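History of Household Storage
Handout 2: The Chest Gets Drawers
Vega Tejada

For most of history, people kept their things in a chest, and the thing they wanted was at the bottom. Generations put up with this. The drawer was slow to catch on, partly because it asks more of the joiner than a lid does.

Our main source is the Gwilliam inventory of 1654, which lists "one cheste with tills, sticking." Tills were small inner compartments. Whether these ones slid is a question Moser and Robles have been arguing over for nine years, in print.
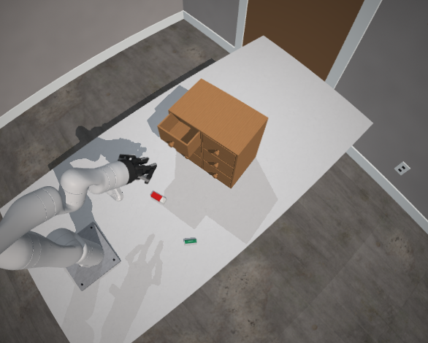 Read Robles first, as he is shorter. His case rests on the word "sticking," and on his view that a lid cannot stick. Anyone who has rented a furnished room may wish to raise this in seminar.

By the time we reach the Broltard workshop, drawers come in columns and the knob has become a matter of taste. Letters of complaint survive in quantity.
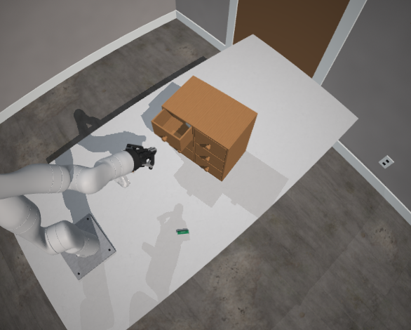
Fig. 2. Wooden cabinet, two columns, top left drawer open.

Reading for next time: Moser, chapter 9. Skip the appendix on glue unless you have trouble sleeping.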